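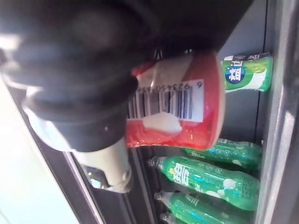
Shop Floor Forum › Small Stores and Break Rooms › Shelves and Display

Topic: One straight row of soda, or mixed shelf?
Last updated: September 29, 2020

daza_corner
Good evening to everyone. I take care of a very small self-service shop inside our office building. We call it Ellow, and it has only two shelves which people really look at. At the moment I have 41 products in my list and I think this is too much for such a place.

My question is about the green soda. I like to put all the bottles of it together on the upper shelf, standing close, with the label to the front. From the door you see one green block and you know there is something to drink. My colleague wants to mix them with the cups and cans, so that the shelf "looks alive". We discuss this since June and we do not come to an end.

Second question, smaller. Before anything goes on the shelf I put it on the steel table in the next room and I look at it there: the label, the date, the lid. The table is good and strong, but it shows every smudge. What do you use to clean brushed steel?

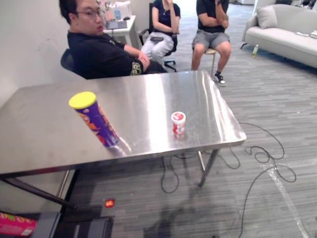 tonell_fan

Keep the block. I have a kiosk in a sports hall and I tried both ways. When I mixed, people stood in front of the shelf and asked me where the soda is, and it was before their eyes.

For the table: warm water, one drop of dish soap, then a dry cloth, always in the direction of the brushing. Scuffs will stay. I stopped to fight with them.

I see you have a tall purple can with a yellow lid on the table. On my shelf such tall cans must stand at the side, otherwise they hide the small cups.

night_stock
I do not agree about the block. It looks nice on the first morning. After lunch there are holes in it, and a block with holes looks worse than a mixed shelf with holes. Also you use the best place for one single drink. What is the price of it, and how many do you sell? Without this we only talk about taste.

daza_corner
Thank you both. In a normal month we sell over 450 pieces of everything together, and the green soda is the first in the list. So for me it earns the good place. But it is true about the holes, I come only one time in the day to fill.

night_stock
Then fine, it earns a place. I would still give it less width. A red cup next to green bottles is a good contrast, the eye stops there. If all is green, the eye goes over it.

papercup88
About the red cups I have another remark. Please turn the barcode to the back or to the side. In many small shops the customer sees first the black bars and not the product. With self-service they need to find the code, I know, but they will turn the cup in the hand anyway.

daza_corner
This I did not think about, thank you. I will turn them.

Today I wrote a plan for the two shelves. Please tell me if something is wrong:

1. Green soda stays on the upper shelf, left and center, bottles standing, the big characters to the front.

2. To the right of the soda I leave some free space, so the hand can go in. The red and white canisters come near there, and the bottles with other drinks stay at the right end. 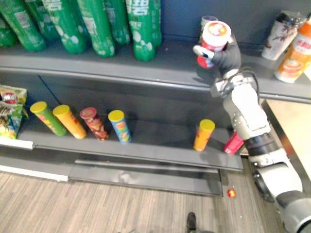
3. Tall cans go to the lower shelf, never in front of a cup.

4. Everything that sells less than 5 pieces in a month leaves the list.

5. Table is wiped each evening with soap and dry cloth.

tonell_fan
Good plan. On point 2, be careful with small containers behind the canisters. If only the lid is to see, it will not be sold.

night_stock
Point 4 is the best one. Point 1 I still find boring, but it is your shop. I would change the left and the right side after a month and compare the numbers.

daza_corner
I can try this. My colleague says he has won because of the red cups, I say I have won because of the row. I will write again when I have the numbers.

Contact | © Shop Floor Forum | Back to top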